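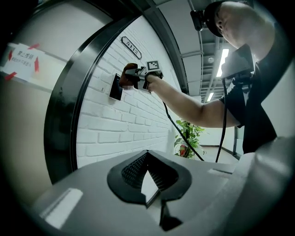
How does a story turn into a book?

Hi, I'm Ursina Haslinger, and I write books for kids about your age. When I visit schools, the question I get asked more than any other is "Did you make the whole book yourself?" The answer is no! I made up the words, and then a whole lot of other people got busy. Let me take you through it.

My last book is called The Ferry to Hilthorpe, and it started as a mess in a notebook. The first go at a story is called a draft. Mine had a goat in it called Panganiban who changed colour halfway through (brown in chapter two, white by chapter six) and I didn't even notice. That's okay. A first draft is allowed to be a bit wonky.

Next I sent it to a publisher. A publisher is a company that pays to have books made and gets them into shops and libraries. Lots of publishers say "no, thank you", and mine did too – I got 15 of those letters before a small publisher called Flondetti said yes. I kept them all in a shoebox. I danced around the kitchen when the yes came, and the dog hid under the table.

Then I met my editor. An editor reads your story very, very slowly and asks you questions. Why is the goat white now? Where did Grandpa go? Would a kid really say "good gracious"? I grumbled a bit (okay, a lot), but my favourite chapter in the whole book only exists because she asked what was inside the locked boat shed. I had no idea, so I had to find out by writing it.

After that came the illustrator, who draws the pictures. Some people think the writer tells the illustrator what to draw, but mostly we don't. I didn't see the goat until the sketches arrived, and he had much better eyebrows than I'd imagined!

Then there's the proofreader, who hunts for tiny mistakes like missing full stops. She found 29 in my book, and I'd already read it so many times that I was sick of it.

Last of all, the pages go to the printer. They're printed on huge sheets of paper, many pages on each sheet, and then folded, trimmed and stuck into the cover. The finished books are packed in boxes and sent off.

All of that took around 2 years. A box landed on my doorstep in July, and I sat down on the step and read the first page out loud to the dog.

Want to try it? Fold a few sheets of paper in half, staple them along the fold and write a very short story, one bit on each page. Then swap with a friend and be each other's editor. Ask lots of questions, and be kind about the goats.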